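Household Energy and Habit
Handout 4: Standby, or what your house does while you sleep

Read this before the seminar. Last year's group read it during the seminar, and it showed.

1. Where we had got to

Last time we looked at heating, where the money is. This week we look at standby power, where the arguments are. A family that keeps the hall radiator on all winter with the front door ajar will fall out bitterly over a phone charger. Part of your job is to work out why.

Standby power is what a device draws when it is switched on at the wall but isn't doing the thing you bought it for. Some of it pays for something useful, such as a clock or a remote control sensor. Some of it keeps a small light glowing to tell you that the device is off.

2. The Vumach diaries

The reading for this week is the set of household diaries from the Vumach estate. The study took in 68 homes over 11 weeks, and each household wrote down every time a socket was switched on or off. You will notice that the entries are very full in week one and rather thin by week five. One home in Colow Street recorded the same kettle at the same minute for nine days running, and we are invited to believe it.

Across all the homes the diaries list 1,604 plugged-in items. When people were asked beforehand how many they owned, most guessed at less than half their real number. They forgot the router and the doorbell. Several forgot the fridge.

3. Sorting devices by what they do when idle

Always working: fridge, freezer, router. Leave these alone. Every year a student writes an essay proposing that we turn off the freezer.

Waiting: television, printer, anything with a remote. These are the proper subject of the week.

Properly off: anything with a plain mechanical switch, such as an older desk fan or a lamp. The switch breaks the circuit and the thing draws nothing. It can stay plugged in until the end of time, however much this upsets your grandmother.
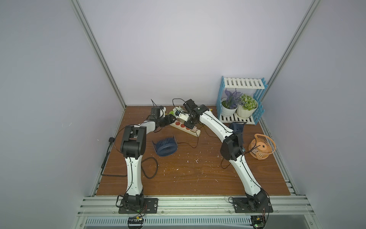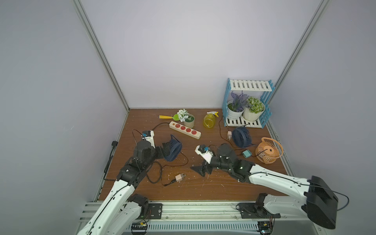

The awkward group is the chargers and adapters. An old, heavy one may feel warm with nothing attached, and that warmth is on your bill. A modern one draws so little that you would struggle to measure it with the meters we have in the department. Please don't try to prove me wrong with the blue meter — it reads high, and has done for years.

4. The worked sum

Take a device that draws 5 watts on standby, all day, all year.

5 watts x 8,760 hours = 43,800 watt-hours, or 43.8 units of electricity

Now do the same for your own worst offender. Use the rate on your own bill. If you live in halls and have never seen a bill, use the rate for Stirard House, which is pinned up by the lifts.

5. For the seminar

Bring a list of everything plugged in where you live, sorted into the groups in section 3. The longest list so far had 207 items on it and came from a shared house with a recording studio in the cellar. You needn't compete.

Read Lui chapter 2, skipping the appendix on transformers unless you enjoy that kind of thing. The written exercise is due in November, on paper, with your name on it.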